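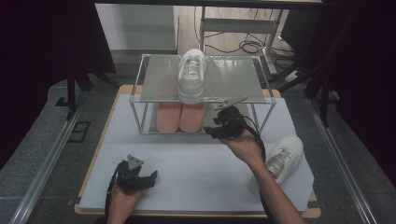
Shoe rack task, one white sneaker up top, one on the board, pink pair on the lower shelf

Gripper demos for shoes on a rack, how much do I vary the start?

Posted by Seung-woo Cheon

Hi all. Collecting handheld gripper demos for a rack task, two-tier rack, clear shelves. Goal is both white sneakers on the upper shelf, side by side, toes to the front. Pink pair stays on the lower level and shouldn't get touched.

Have 42 episodes so far, all mine. Trained on those overnight just to see. Policy goes for the loose sneaker fine when it's near where I usually drop it, i.e. right of the rack. Turn the shoe much past that and it hovers, closes on air, backs off, tries again. Same thing over and over.

Questions really:
- more start angles or more start positions first?
- do I keep episodes where I fumbled the grasp and regrabbed? 14 of those
- wrist view gets very white very fast. white shoe on white board. does that matter or am I imagining it

Using Lundero for trimming and labels if that changes anything. No depth, color only. Would like to be done with this one by the end of February.

Seon-mi Ki

Angles first. Positions come along anyway if you put the shoe down somewhere new each time. What I do: turn it a bit further every episode, all the way round, then start over with the shoe lying on its side. People skip the on-its-side ones and then the policy has no clue what a sole looks like.

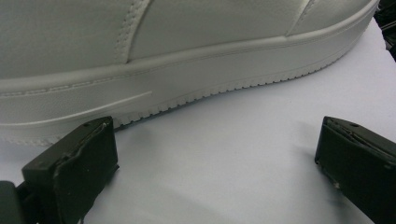 Up that close the wrist camera has a strip of midsole, some stitching, tread, and thats it. So the approach matters more than the grasp. Start further back, come in slow, and hold still for a beat before you close. If every one of your approaches comes in fast from the same side, the model gets very few useful frames before the shoe fills the view.

White on white: yes it matters some. I'd do part of the set on a darker board. Not all of it, you still want the white one in there. And turn off auto exposure if your camera lets you, mine drifted all through a session once and I had to redo the lot.

Also look at your finger pads before each session. If the edge starts lifting the grip gets different, and your late episodes won't match the early ones. Swap both at the same time.

The regrabs, keep them if you got the shoe on the rack in the end. Tag them separate so you can train with and without.

gisik_bench

just get more data. 42 is nothing for two hands

Song

Mostly agree with Seon-mi but I'd be pickier on regrabs. Watched a few hundred of ours at Cidport and there's 2 kinds. One, you miss, open, move, grab again, clean. Keep. Two, you nudge the shoe around with a half closed gripper till it happens to sit right. Toss those, the policy learns the nudging and you'll be seeing it for weeks.

Other thing, decide now which hand does what. If the left steadies the rack in some episodes and just floats in others, you get a left arm that can't make up its mind. Pick one, write it down, tape it to the table.

And change the pink shoes now and then. Swap left and right, or leave one out for a few. Otherwise it leans on them to work out where the shelf is. Ours did, took the lower pair away and it was missing the upper shelf by a full hand.

Seung-woo Cheon

Thanks, both. Went through the 14, five are the nudging kind, deleted. Doing the on-its-side starts tonight and ordering new pads. Will post the next run under this one when its trained.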